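Drucken | Per E-Mail senden

Betreff: Re: Alte Familienfotos beschriften, womit anfangen?
Von: Eilidh Gillies

Donnie Haldane schrieb:
> Hallo Liste,
> meine Tante hat mir die Bilder aus Saltley überlassen, und auf den
> meisten steht hinten gar nichts. Erst scannen oder erst sortieren?
> Und welche Auflösung nehmt ihr? Auf einem Forum riet man mir zu 1200,
> das dauert ja ewig.
> Gruß, Donnie

Hallo Donnie,

was für ein Glück, dass die Sachen noch da sind! Ich würde zuerst grob sortieren und mit dem Scannen warten. Nach Jahren klappt es bei mir nie, weil ich mich jedes Mal verschätze (der Mantel von Großmutter Drummond hat offenbar zwei Jahrzehnte gehalten). Nach Anlässen geht es viel besser: Hochzeiten, Urlaub, Schule, und alles Übrige auf einen Haufen, den man sich später gönnt.

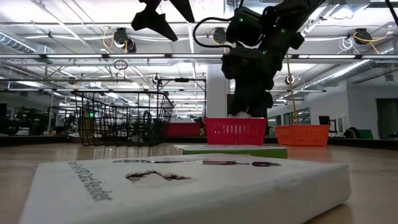

Vorn der weiße Karton mit dem Aufdruck „Card Reader“, dahinter die Körbe.

Zur Auflösung: Ich nehme 600 dpi für Papierabzüge und bin damit sehr zufrieden. Bei ganz kleinen Kontaktabzügen darf es mehr sein, aber das Korn wird davon nicht schöner. Wichtiger finde ich, die Rückseite gleich mitzuscannen, auch wenn dort nur ein Laborstempel ist. Über so einen Stempel hat Kirsty Moncrieff hier im März den Ort eines Schulausflugs herausbekommen, das war ein Fest!
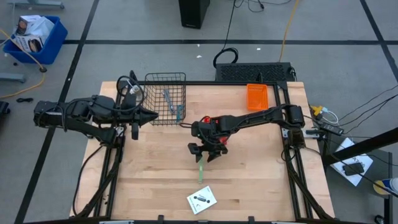
Beschriften bitte nur mit weichem Bleistift und nur am Rand der Rückseite. Kugelschreiber drückt durch, und Filzstift färbt irgendwann auf das nächste Bild ab. Bei glatten PE-Papieren hält der Bleistift schlecht, da schreibe ich auf den Umschlag und gebe dem Foto eine Nummer.

Und dann das Schönste: Setz dich mit deiner Tante hin, 50 Bilder höchstens, und lass ein Aufnahmegerät laufen. Nicht gleich nach Namen fragen! Lieber: Wer hat denn da fotografiert? Wem gehörte das Haus? Die Namen kommen dann von allein, samt Spitznamen und wer mit wem nicht mehr geredet hat.
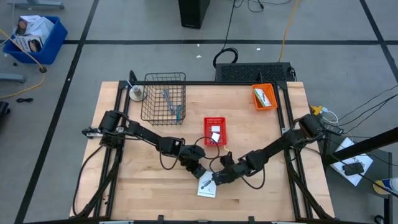
Für die Dateinamen nehme ich Familie, Anlass, laufende Nummer, ohne Umlaute und Leerzeichen. Unsichere Angaben bekommen bei mir ein „evtl“ dahinter, das lässt sich später gut suchen. Die Scans liegen auf 2 Platten, eine davon bei meiner Schwester.
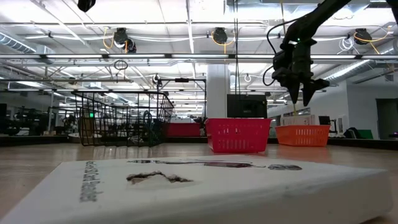
Noch einmal von der Tischkante aus, mit den Körben hinter der weißen Fläche.

Falls Alben mit Klebefolie dabei sind, melde dich, bevor du etwas ablöst, da habe ich Lehrgeld bezahlt. Ungewachste Zahnseide hilft oft.

Viel Freude damit und zeig mal was!
Eilidh

Drucken | Per E-Mail senden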